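Helpers wanted — Prilta robot arm project, student team, Dercombe

We need people. Quick version below, longer version if you email Binta.

We're a student club building a tidy-up arm for the Pristley competition in April. The arm picks stationery and other bits off a table and puts them where they belong. Sounds easy. Isn't. Pens are a pain, rulers are worse (flat, see-through, shiny). Sulastri Ngui runs the gripper side, Amirul Chin does the code, and both of them also have coursework.

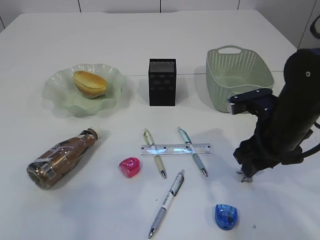
2 min read

Table layouts change every session. Pens crossed over the ruler, sharpeners dotted about, a drink bottle on its side, bread roll on a plate, mesh box and basket at the back. Whoever joins will be setting up tables like this one, driving the arm by hand, then resetting and going again. And again. We want around 100 clean runs before the rules freeze.

What we're looking for:

2 people to drive the arm. No experience needed, steady hands and a bit of patience. Ashton Quinlan will train you, takes an evening.

Someone to label and sort the recordings. There are 1379 clips on the drive at the moment and the folder names are a mess, sorry in advance.

Also keen to hear from anyone who can solder, or who likes writing. The competition wants a project report and so far we have a title page.

When: evenings, 6pm till 8ish, in the Mwakalinga workshop, ground floor, ring the bell if the door is shut. Come to one a week or more if you like. Please dont sign up if you can only do one session in total, training takes up most of it.

Unpaid — it's a club. Tea and biscuits provided, travel to the final is covered for the team. Any year, any course, staff welcome too. Tie long hair back, no dangly sleeves near the arm, and read the saftey sheet before your first go.

To apply: email Binta Igwe with your name, course, which evenings you can do and which job you fancy. Couple of lines is plenty, no CV. Questions about access or the workshop itself go to Đức Phùng.

Places go as people reply.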